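Breakfast with Lavness: pictures from the sandwich project

I've spent most of the winter at the Tralville lab teaching a policy we call Lavness to make toast and put a sandwich together. The method is simple enough to say out loud – we train on short snippets of a task, label each one in plain words, and let the model pick which snippet comes next. We used 200 demonstrations, and Kwaku Darko did 104 of them himself (his patience is unreal!). Everything you see is from the wrist view, the same one the policy gets.

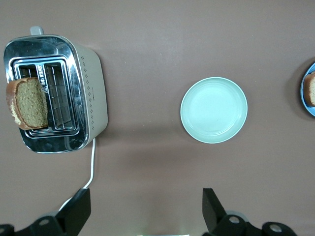
One slice in the left slot, the right slot still free. 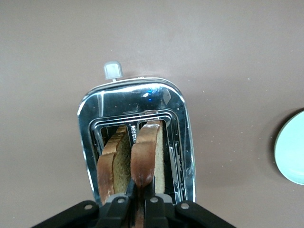
Both slots full, and the fingers right in close. All that shiny chrome is a real headache for depth. 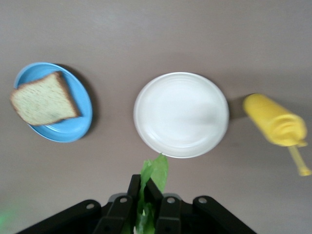
Lettuce! My favorite thing to grip and the worst thing to simulate.

So, how did it do? Our older planner, Zuvis, finished 7 full runs before we gave up on it. Lavness finished 18 with the same time budget, and I did a little dance in the hallway. Most of the misses came from the model choosing the wrong next step, so the labels need work – Kwaku wants shorter ones, I want longer ones, and we're still arguing. Next up is Amato, our version with two arms. More pictures when it can spread butter.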